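Visita a las jornadas de puertas abiertas de Jostero
Publicado el 16/10/2023 por Aitana Alcaraz

Llevaba desde enero queriendo ir. Edeltraud Weidemann me había hablado de Jostero en una comida larguísima, de esas en las que se acaba apuntando direcciones en servilletas, y me dijo que si alguna vez abrían las puertas fuera sin pensarlo. Pues abrieron, y fui, ¡y menos mal!

Para quien no lo conozca: Jostero es un almacén de segunda mano especializado en cosas de niños. Juguetes, libros, disfraces, juegos de mesa, accesorios para el pelo, peluches de todos los tamaños. Ocupa una nave baja a las afueras de Drusen, detrás de la antigua estación de mercancías, y el resto del año solo vende por encargo a ludotecas, colegios y algún que otro hospital. Dos veces al año dejan pasar a la gente para que vea cómo se clasifica todo y, de paso, se lleve algo a casa.

Se llega fácil en tren, aunque desde el andén hay que andar unos 20 minutos por una carretera sin mucha sombra. Yo lo hice a pie y llegué con la cara como un tomate. Si vais con niños pequeños, coged el autobús que para en la rotonda. En la puerta te ponen una pegatina con tu nombre y te asignan un grupo, y a mí me tocó con una familia de cuatro hermanos, una pareja de maestros jubilados y un señor que coleccionaba rompecabezas y que hizo mejores preguntas que todos los demás juntos.

Nos recibió Timo Ruppert, que lleva la recepción de material, y empezamos por el muelle de carga. Los donativos llegan en bolsas, maletas viejas, cajas de mudanza, incluso en una bañerita de bebé con asas. Cada entrega recibe un número escrito a mano en un cuaderno de tapas duras (la de ese momento era la 2919) y pasa a una mesa larga donde se hace la primera separación: lo que se lava, lo que se limpia con paño y lo que no se puede mojar. Timo contaba todo esto mientras vaciaba una maleta, sin mirarla apenas, y las cosas iban cayendo en su montón como si tuvieran imán. Uno de los hermanos le pidió probar y se equivocó con un tambor de piel. Nos reímos todos, él también.

La lavandería me encantó. Hay tres lavadoras enormes y un tendedero que ocupa la pared del fondo, con los peluches sujetos con pinzas por la etiqueta para que no les quede marca en las orejas. Huele a jabón neutro y a calor. Preguntamos por los que llevan pilas y nos enseñaron el banco donde se descosen con una cuchilla pequeña, se les saca el mecanismo, se lavan vacíos y se vuelven a coser con el mismo color de hilo. Vi un perro ladrador esperando turno con toda la barriga abierta y una nota prendida que decía «ladra bien, no perder la voz». La voz estaba al lado, en un bote de mermelada.

Después vino el taller de libros, que es territorio de Reinhold Hagedorn. ¡Qué hombre tan feliz en su sitio! Tiene una prensa de madera que era de su tío, botes de cola, papel japonés en tiras y una lámpara de brazo que va moviendo con el codo. Los álbumes ilustrados se reparan casi siempre por el lomo, nos explicó, y los troquelados por las pestañas, que son lo primero que arranca un niño de dos años. Nos dejó pegar una a cada uno. La mía quedó torcida y Reinhold dijo que tenía carácter. Me contó también que los libros no se ordenan por edad, como yo habría supuesto, y que lo hacen por tamaño hasta el último momento, para que no se comben en la estantería. Solo cuando llega un pedido se eligen por edades y temas. Estuve a punto de perder al grupo por quedarme hojeando un atlas de animales con las páginas del mar remendadas.

La pausa se hizo en el patio, con café de termo y un bizcocho de limón que había traído alguien del equipo. Allí conocí a Arne Heitmann, que prepara los lotes temáticos, y me acoplé a su visita de después aunque no era mi grupo. Los lotes se hacen para una bolsa de intercambio que se llama Pumidis: una ludoteca manda lo que ya no le sirve y recibe un surtido nuevo. Arne tiene una libreta donde apunta lo que piden los sitios, con peticiones tan concretas como «algo que suene, pero flojito» o «muñecos con pelo que se pueda peinar». Ese mismo lote puede volver al cabo de unos meses con la mitad de cosas cambiadas, y a él le hace muchísima ilusión abrirlo para ver qué se ha quedado la gente.

Los cartones se los compran a Van Beek, una fábrica de embalajes de la zona que les vende restos de serie, así que hay formatos de todo tipo. A mí me gustaron los bajos, porque se ve todo de un vistazo y porque un niño puede revolver dentro sin tener que volcarlos.

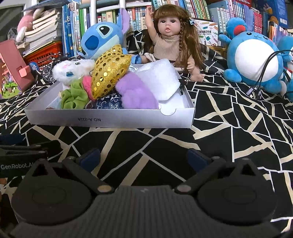 Los surtidos de peluches y telas son mis favoritos, y creo que también los de Arne, por cómo cambiaba de tono al llegar a esa mesa. Lo primero es el tacto, decía: que haya algo rizado, algo liso, algo que haga ruidito al apretarlo. En el cartón blanco convivían un peluche blanco y esponjoso de ojo azul, otro de color lavanda, un coletero verde oliva y una especie de cojincito dorado de lentejuelas redondas que se lleva todas las miradas. Detrás, un Stitch grandote con la cabeza ladeada y una muñeca de flequillo recto con un brazo en alto, como si pidiera la palabra – la pequeña de los hermanos le contestó levantando el suyo. Quedaba sitio libre a la derecha, y cada una propuso lo suyo para rellenarlo. Yo voté por una marioneta de dedo. Ganó un pañuelo de lunares.

Ese rato de elegir fue lo mejor del día. Parece una tontería, pero cuesta: si metes dos cosas muy vistosas, compiten, y si todo es suave y clarito, el conjunto se duerme. Los maestros jubilados discutieron un buen rato sobre si un coletero es un juguete. Ella sostenía que sí, que en su clase servían de pulsera, de nido y de rueda de coche. Yo estoy con ella.

Antes de salir se pasa por la tiendecita, una habitación con estanterías hasta el techo y una caja registradora que suena como las de antes. Los precios son muy razonables. Me llevé dos cuentos de tapa dura, un dominó de frutas al que le falta una ficha (avisan en la etiqueta, con la fruta que es) y un mono de punto que ya vive en el sofá de mi sobrina. Leí en un panel que en la edición anterior habían pasado 393 personas por la nave, y en esta diría que se iban a acercar, porque a última hora seguía entrando gente por el portón.

Algunas cosas prácticas por si os animáis a la próxima:

La visita guiada dura 60 minutos sobre el papel, pero contad con más si os paráis en los talleres. Y os vais a parar.

Hay que apuntarse antes por teléfono. Los grupos son pequeños y los de la mañana se llenan primero.

Llevad bolsa de tela. En la tienda no dan bolsas y yo volví al tren con el mono asomando por el bolsillo del abrigo.

Si queréis donar, admiten material el mismo día en el muelle de carga, a la izquierda de la entrada. No cogen cascos, sillas de coche ni puzles sin caja.

El taller de libros está en un altillo con escalera estrecha. Se puede ver una parte desde abajo, y Reinhold baja encantado a enseñar lo que tiene entre manos si se le avisa.

A Edeltraud ya le he mandado un mensaje larguísimo con todo esto y con una queja: ella sabía lo del bizcocho y no me había dicho nada. Para la próxima vamos juntas, y pienso llevar una bolsa entera de cuentos que tengo en el trastero, incluido uno con el lomo deshecho que Reinhold me pidió que no arreglara yo con celo.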